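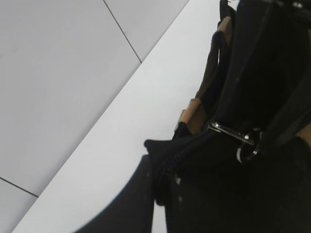
A black bag with tan trim.

Bag Checker and Packer, Part Time – Flista, Drastgate

By the Flista hiring desk
Mar 19, 2021
14 shares | 5 comments

Flista sells secondhand bags online. Most of our stock comes in by mail, some in very good shape and some with years of use on it. We need one more person to check bags, clean them lightly, and pack them for shipping from our workroom in Drastgate, two doors down from the Stinley print shop.

What you will do

Open incoming parcels and match each bag to its slip. Check straps, handles, lining, and metal parts, and write down any wear. Empty every pocket. Black linings hide a lot, so we use a lamp and go over the seams by hand. Brush suede and suede-like trim with a dry brush only – no sprays or wipes. Stuff the bag with tissue, tuck the straps inside, put it in a dust bag, and box it.

We have almost 1,000 bags on the shelves right now. A good part of them are from the Guimarães order, which arrived in March and still has to be sorted. The new person will start there.

Hours and pay

Five shifts a week, mornings, four hours each. Pay is hourly and we will tell you the rate when we first call, before you come in. You are paid for the training week. Staff can buy bags at cost after the first month.

What we ask for

Good eyesight for small marks, with or without glasses. Clear handwriting. You should be able to stand for most of a shift and lift a full carton. Experience with leather repair or sewing is useful but we will train someone without it. Please do not wear rings or bracelets at work, as they scratch hardware.

How to apply

Send us a short letter with the shifts you could work and the date you could start. A resume is fine but not required. Put "Bag checker" and the job number, 128, in the subject line. We will ask the people we call back to come in for a paid two-hour trial at the packing table.

The job stays open until it is filled. If you applied last fall, you are welcome to apply again.

This site uses cookies to remember your settings. Accept | Manage cookies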